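Zudora jaw slip fault

The Zudora jaw slip fault was a recurring failure in the Zudora, a hand-held gripper made by the workshop firm Bredivwood and used for teaching robots to pick up small household things. It came to light one June at the Plenulley test rooms, where people had been happily using the tool for months, and it is still brought up fairly often whenever worn finger coverings are discussed.

The Zudora has two chunky fingers that close toward each other when the handle is squeezed. When the fault showed itself, the jaws would shut on a soft, light object in what felt like the usual way, and then the object would turn, creep downward and drop out, sometimes a good while after it had been lifted. Hard objects gave far less trouble, and for that reason the early complaints were put down to tired hands.

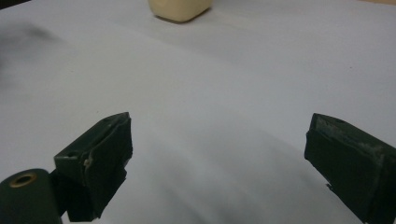

A review at Plenulley went back over 752 recorded picks and found 100 drops that fit the pattern. Nearly all of them came from tools whose fingers had seen long service. Two causes were named in the end. The first was plain wear on the gripping faces, which left smooth patches where there should have been some bite. The second, and the harder one to spot, was a little play at the finger pivot, so that one finger met the object slightly before the other and gave it a gentle twist.

There was a safety side to the matter as well. Users who felt a slip coming tended to squeeze harder, and 2 of them pinched a fingertip at the base of the jaws. Neither was badly hurt, but Bredivwood added a small guard to later tools all the same.

The repair, known as the Flores kit after the parts shop that first sold it, replaces both finger coverings and the pivot bushing and takes 15 minutes with ordinary hand tools. Older Zudoras without the kit remain in use, mostly for practice with heavier blocks.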